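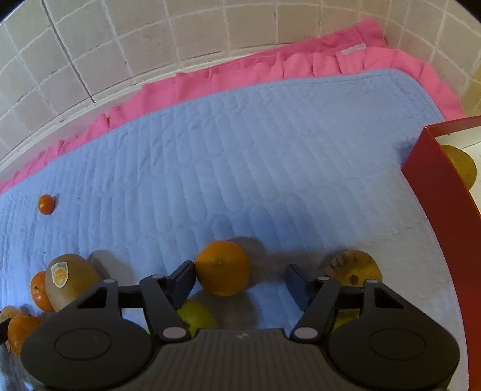

centsible_dad
Reply #15

I'd push back on the idea that the Hinance newsletter taught anybody anything. I paid for it for a year. The big lesson was "pay yourself first," which my grandmother used to say for free, usually while taking the good chair.

mortgagemoth
Reply #16

You got more out of it than I did. My favorite issue was the one telling us to skip restaurant lunches and put the savings toward the Hinance Gold Tier.

lowtideledger
Reply #17

Okay, but some of us did fine with it. I had 3 credit cards maxed out when I signed up and no clue what the interest was costing me. The worksheet made me write it all down. Was it genius? No. Did I do it before somebody charged me for it? Also no.

centsible_dad
Reply #18

Fair. I still say a library card gets you the same worksheet.

quietcompound
Reply #19

Has anyone read the Greltow book? Same general sermon, but there's a decent chapter on how to compare fund fees. You can skip the first 70 pages, where the author is poor, and the last 70, where the author has a boat.

mortgagemoth
Reply #20

I liked the boat part. It had a plot.

fern_and_fico
Reply #21

The fee chapter is good, agreed. It got me to move my retirement account from Vomico to Van Wijk last August. The paperwork was awful. Vomico wanted the same form by fax and then by mail, and then they called to ask if I'd sent it.

lowtideledger
Reply #22

I stayed with Vomico. Their fees came down for me when I asked, so I'd try that before anyone here starts hunting for a fax machine.

fern_and_fico
Reply #23

I did ask. They offered me a webinar.

quietcompound
Reply #24

Did Van Wijk charge you anything to transfer in? Their site says no, but it says it in a very small font.

fern_and_fico
Reply #25

Nothing on their end. Vomico took $100 to close the account, and it showed up as a "courtesy processing" line on my last statement.

mortgagemoth
Reply #26

I would like to be treated less courteously.

centsible_dad
Reply #27

Check whether Van Wijk will pay that back. Mine did, but I had to send them the statement and ask twice.

fern_and_fico
Reply #28

Will try, thanks. If they want it by fax I'm letting them keep the money.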